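発表用ノート「台所の白い板の上で、ひもをかける」

暮らしの手仕事の集まり、火曜の夜の回。話す人:マルリナ・スタント
(読み上げ原稿ではなく、話すときの手元のメモです。脱線はいつもどおりするつもりなので、時間を見ながら。)

始める前に、水をひと口。マイクの位置を確認。後ろの席の方に聞こえているか、声をかけてから始める。

みなさん、こんばんは。お仕事帰りの方も多いと思いますのに、足を運んでくださってありがとうございます。マルリナです。今夜は、小さなものを並べて、ひもをかけて、ひとまとまりにするという、まあ、それだけの話をさせていただきます。それだけの話に持ち時間をまるまるいただいてしまって、申し訳ないような、でもとてもうれしいような気持ちでおります。

わたしが包むことに興味を持ったのは、ドリストゲートという小さな雑貨店で働いていたころのことです。坂の途中にある店で、レジの横に包装台がありまして、台といっても古い戸棚の天板なんですけれども、そこで毎日、石けんやらお茶の缶やらを包んでいました。8月の、扇風機が一台しか回っていない午後なんかは、紙が手のひらに貼りついてきて、それはもう大変でした(ここで少し笑ってもらえるとうれしい。笑いがなくても次へ)。

そのときの先輩がフィクリ・トゥフムリさんです。今夜も後ろのほうに来てくださっています。フィクリさんは手が大きくて、どう見ても細かい仕事に向いていないような方なのに、ひもをかけるのがほんとうに上手でした。どうしたらそんなふうにできるんですかと聞きましたら、「先に台を片づけるんだよ」とおっしゃるんですね。ひもの話を聞いたのに、台の話が返ってきた。当時はちょっとはぐらかされたような気がしたんですけれども、何年もたってから、ああ、と思うようになりました。

それで、台の話です。

わたしはいま自宅で包みものをするとき、まな板を使っています。白くて、角が丸くて、持ち手の穴があいている、どこの台所にもありそうな形のものです。もちろん食べもの用とは別に、包み専用に一枚おろしてあります。最初はただ、食卓の木目の上だと細いひもを見失うので、白いものを敷きたかっただけなんです。ところが使ってみると、これがとてもいい。作業の途中で玄関のチャイムが鳴っても、板ごと持ち上げて棚によけておけます。猫のいるお宅には特におすすめしたいです。うちのセデオは、あ、セデオというのは猫の名前なんですけれども、ひもと見ればどこからでも走ってきますから。

(ここで写真を出す。少し黙って、みなさんに見てもらう。)
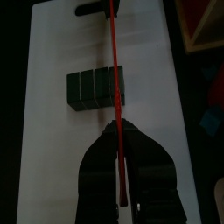 読了時間:約3分

白い板に、濃い緑の四角いもの、そこに赤いひも。わたしはこの色の取り合わせが大好きで、見ているだけで年の暮れのような気分になります。緑のものが黒っぽいところに置いてあったら、こんなにはっきりとは見えないでしょうね。板が白いおかげで、ひもがどこを通っているか、すっと目で追えます。

それと、緑の四つがきちんと横に並んでいますでしょう。すきまが細い線のように見えるくらいの並び方です。わたしはこの「並べる」というところに、包む時間の半分をかけてもいいと思っているんです。急いでいると、つい先にひもに手が伸びるんですけれどもね。並びがばらばらのままひもをかけると、締めたときに一つがくるっと回ってしまって、結局ほどいてやり直しになります。わたしも数えきれないくらいやりました。

並べ方のこつをいくつかお話しします。まず、板の縁を物差しがわりにすること。縁と平行になるように一つめを置いて、あとはそれに添わせていきます。次に、手のひらで両側からそっと寄せること。指先で押すと、押したところだけが前に出てしまいます。立てて並べるものは、高さのそろった面を自分のほうに向けておくと、ひもを回すときに迷いません。

(小箱を使って実演。箱はかばんの外ポケット。並べているあいだは無理にしゃべらない。)

さて、ひもです。

赤いひもを一本、上から下へまっすぐ渡すというのは、いちばん簡単で、いちばんごまかしのきかないかけ方です。十字にかけると多少ずれても模様に見えるんですが、一本だと、ほんの少し流れただけで目につきます。ただ、わたしはその流れたところも嫌いではなくて、人の手がかけたものなんだなあと思って見てしまいます。フィクリさんには「それは言いわけだね」と言われそうですけれども(後ろを見る)。

ひもの長さは、よくご質問をいただきます。教科書のようなお答えができればいいんですが、わたしは一度まわりに巻いてみて、そこに手の幅を三つ足して切っています。足りなくて切り直すよりは、余って切り落とすほうがずっと気が楽です。余った切れ端は空き瓶に入れておくと、荷札を結ぶのに重宝します。

引き加減については、言葉にするのがなかなか難しいです。箱の角がへこまないくらいで、持ち上げたときに中身が動かないくらい。布のような表情のあるひもは少しゆるめでも留まってくれますし、つるつるしたひもは、思ったよりもうひと息引いておかないと、鞄の中でほどけてきます。後でみなさんにも一本ずつお渡ししますので、どうぞ好きなだけ引っぱってみてください。

ここで、少しだけササデックスの話を。

ササデックスというのは、わたしたちが近所で細々と続けている、贈りものの箱を作って届ける活動です。始めた年は、箱がぜんぶで11個でした。台所の机で足りました。それが去年は615個になりまして、ひもの注文を間違えたかと思うくらいの段ボールがうちに届きました。今年はもう634個のお申し込みをいただいています。数が増えると、どうしても速く包むことばかり考えてしまうんですが、ヌグロホの集会室に机を出して作業をするときも、一人に一枚、白い板を配るようにしています。これだけは変えずにいます。自分の板があると、人は自然とその上をきれいにしておくものなんですね。隣の人のはさみが入ってくると、ちゃんと気がつきますし。

去年、初めて手伝いに来てくれた高校生の方が、一つの箱にずいぶん長いことかかっていました。声をかけようかどうしようか迷って、結局そのままお茶をいれに行きました。戻ってきたら、板の上に、とてもきれいに結ばれた箱がちょこんとのっていました。本人は「遅くてすみません」と言うんですけれども、わたしはその箱を、しばらくみんなに見せて回りました。

(時間が押していたら、次の段落は飛ばす。)

片づけのことも一つだけ。終わったら、板の上のものをいったん全部どけて、乾いた布で拭きます。細かい糸くずは、白い板だとほんとうによく見えます。拭いたら持ち手の穴に指をかけて、棚の脇につるしておしまいです。わたしはこのつるす瞬間がけっこう好きで、店じまいのときのフィクリさんの背中を思い出したりします。

では、ここからは手を動かす時間にいたしましょう。前の机に板と小箱を用意してあります。ひもは赤のほかに紺と生成りもありますので、お好きな色をどうぞ。はさみは数が少ないので、お隣の方と順番にお使いください。左利きの方は、窓側の机に左用を置いてありますので、そちらへ。

(お茶の用意はフィクリさんにお願いしてある。始まったら一度、ポットのお湯を確認すること。)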